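Rhubarb sorbet, round three

So I've been making sorbet again. Regular readers (hello, both of you) will remember that the first batch froze into something you could have tiled a bathroom with, and the second tasted mostly of sugar. I'd more or less given up until my friend Lucimara Quintana turned up on Friday with an armful of rhubarb from her mum's garden in Drestel and told me to stop sulking.

Rhubarb is lovely stuff but it's mostly water, and water is what makes a sorbet go hard. Lucimara's answer is to roast it instead of boiling it -- chopped up small, sugar over the top, foil on, low oven until it slumps. You get this thick pink syrup in the bottom of the tin and you want every last drop of it, so scrape!

I used 389 g of rhubarb once I'd trimmed it, which is a silly number but that's what was left after I'd cut off the manky bits. A good squeeze of lemon, a pinch of salt, then into the blender and into the fridge overnight. I know, I know, overnight. I skipped that on round one and look where it got me.
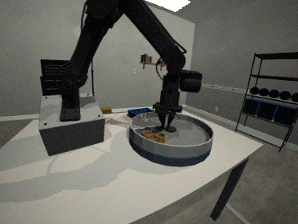

Do you need a machine?

I've got the small Ibarra one with the bowl you freeze beforehand, and it lives in the freezer between a bag of peas and a loaf I keep forgetting about. It's noisy and it takes up a whole drawer, but it does the job. If you haven't got one, pour the mix into a shallow dish and go at it with a fork every half hour or so. You'll end up nearer a granita and I quite like it that way, especially with cold cream poured over.

One thing I did change this time was adding 2 tablespoons of vodka. It keeps the sorbet soft enough to scoop and you can't taste it. Ronaldo Vasconcelos, who used to run the ice cream hatch on the front at Wirnport, told me he did his with a spoonful of glucose syrup so he could sell it to children, so there's your other option. He also reckons he must have got through 1,000 cones in a good June week, and I believe him, the queue went right back to the bus stop.

Anyway, round three was soft and sharp and properly pink, and we ate nearly all of it standing up in the kitchen. Gooseberries next, if I can find any.

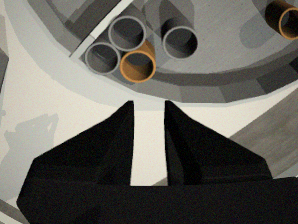
Round tub with grey and orange tubes.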